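Last updated: November

Search this site Go

Where does cloth come from?

Go on, grab the bottom of your shirt and look at it really, really closely. See the tiny loops? That's one long thread, looped through itself over and over – I still think that's amazing, and I've been writing about cloth for ages! Cloth made of loops is called knit. It's stretchy, so it's great for pulling over your head.

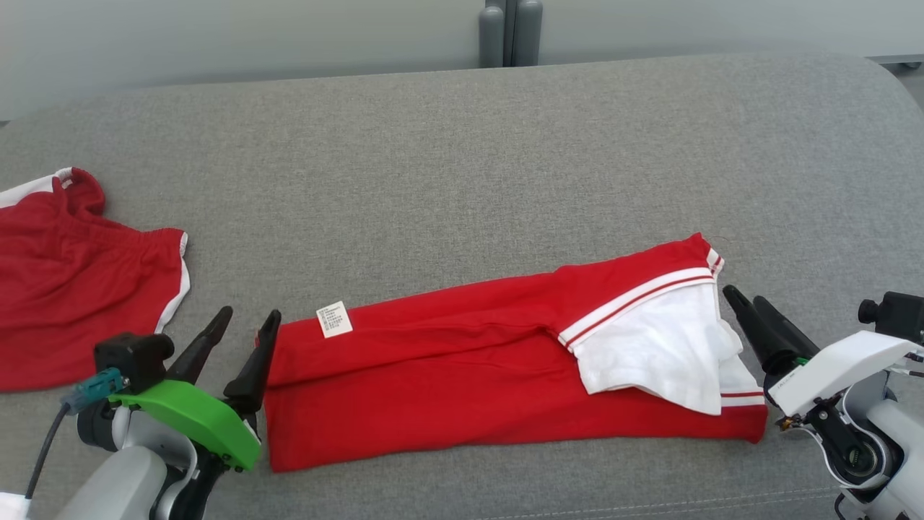 What is cotton made from?
Cotton is the fluffy stuff that grows around the seeds of the cotton plant. People pick it, clean out the seeds and twist the fluff into thread.

The other big kind of cloth is woven. You need 2 sets of threads for that, one going up and down and one going side to side, over and under, over and under (just like a paper place mat). Woven cloth doesn't stretch much, so you'll find it on chairs, in jeans and on backpacks. 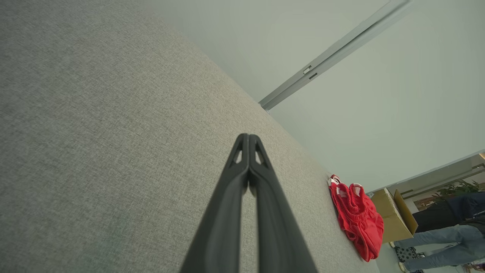
Getting the color in

Most cotton starts out a creamy white. To turn it red or blue, you soak it in dye. Long ago, people boiled up roots, leaves and even little bugs to make their colors! At the Drullmont mill, where I had my first tour, they had a whole shelf of old dye jars, and the one with the roots in it smelled like wet dirt. You can dye the thread first or wait and dye the finished cloth.

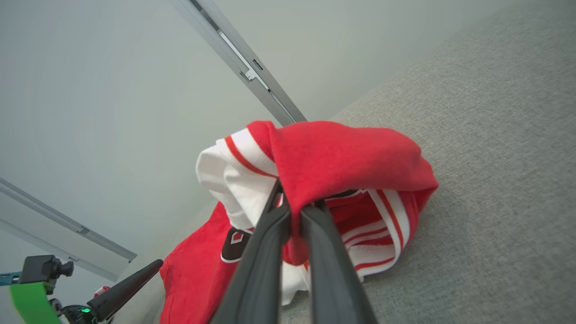
Why do some clothes fade?
Sunlight and lots of washing slowly break down the dye or carry bits of it away. Washing things inside out in cool water helps them stay bright.

Try it yourself: pull a cotton ball apart, then twist the fluff between your fingers as you tug it gently. You just made thread!

More to read
How sheep get their haircuts
A visit to the Predlow button shop
Why is denim blue?
Silk and the hungry caterpillars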